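Search this site Search

Twelve teams, one table, too few free weekends

The regional handball league has 12 teams this year and has published its fixture list in a single file, sorted by round. My argument is that the list is fair in total and unfair in sequence, and that the league measures only the total.

Start with the format. Each club plays every other club twice, once at home and once away. That gives 22 matches per club and 132 for the league. No club can complain about the strength of its schedule, as every club has the same opponents. This is the point the league makes whenever someone raises the subject, and it is correct as far as it goes.

Order is a separate matter. Nordin plays its first three matches away, returns home for one, and then goes away again. Turkden opens with four of its first five at home. By the last round both clubs will have played 11 and 11, but the table is read every week, and coaches are judged on it long before the last round. A club with a long road trip at the start spends the autumn near the bottom, and its crowd thins out to match.
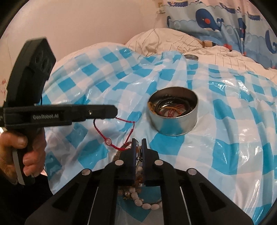
Red cord bracelet with a pale pink bead.

The league office uses a standard rotation to draw up the rounds. One team is fixed, the others move one place each round, and the home side alternates by rule. In its plain form, the method for 12 teams keeps breaks - two home matches in a row, or two away - close to the minimum. The trouble comes afterward. Halls are double-booked, a club asks for a swap, and the swap is granted one pair at a time. Each change looks small. Nobody recounts the breaks after the last one has been made.

Travel is handled the same way. I added up the road distance for Pultach, the club at the far eastern end of the region, and got 3,720 kilometers over the season. Geography explains most of that and no schedule will remove it. But a schedule could pair the two western trips on one weekend, Saturday and Sunday, with a single overnight stay. The present list sends Pultach west on separate weekends with a home match in between.

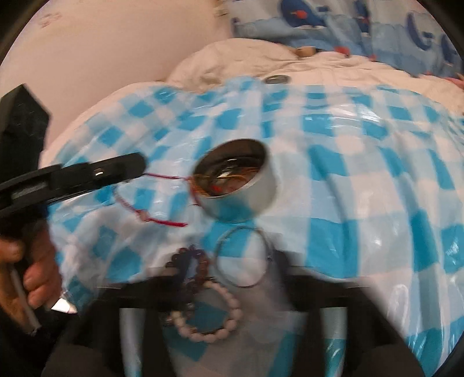 What a better list would measure

I would ask for two numbers to be printed beside each club: the longest run of away matches, and the count of rest days before each match compared with the opponent's. The second number matters more than people think. In round 9, Asar plays on two days' rest against a side that has had a full week. Over one match this means little. If the same club is on the short side of the gap all season, it means a tired squad and more injuries in the spring.

Neither number is hard to produce. Both can be taken from the dates already in the file with a spreadsheet and an hour of work. A firm limit would be simple too: no more than 2 away matches in a row, and no rest gap greater than three days, unless both clubs agree in writing. A swap that breaks the limit would be refused or matched with another one that repairs it.

The usual objection is that halls decide everything. Clubs rent by the hour from towns, and towns put school sports first. I accept that. It is a reason to collect hall dates earlier, before the rotation is run. At present the dates come in after the draft is out, which guarantees the swaps.

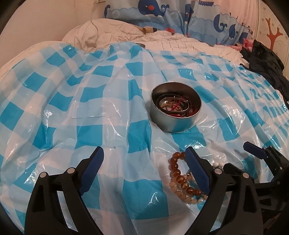 Turkden Handball Club - Fixtures and Results Section

A second objection is that a random order evens out over several seasons. It might, if the order were random. The team numbers in the rotation have followed the previous year's final table for as long as I have kept the files, so clubs that finish in similar positions tend to get similar patterns again. Drawing the numbers from a bowl would cost nothing.

I write this as a member of a club that does well out of the current list. Four home matches in five is pleasant, and I expect us to look better in October than we are. The clubs meet on 11th June to approve the fixtures. I will propose that approval be held back until the away runs and rest days are printed beside each name, and that swaps after that date be listed openly with the club that asked for them.

Bendik Tangen

Contact the section | Copyright Turkden Handball Club | Back to top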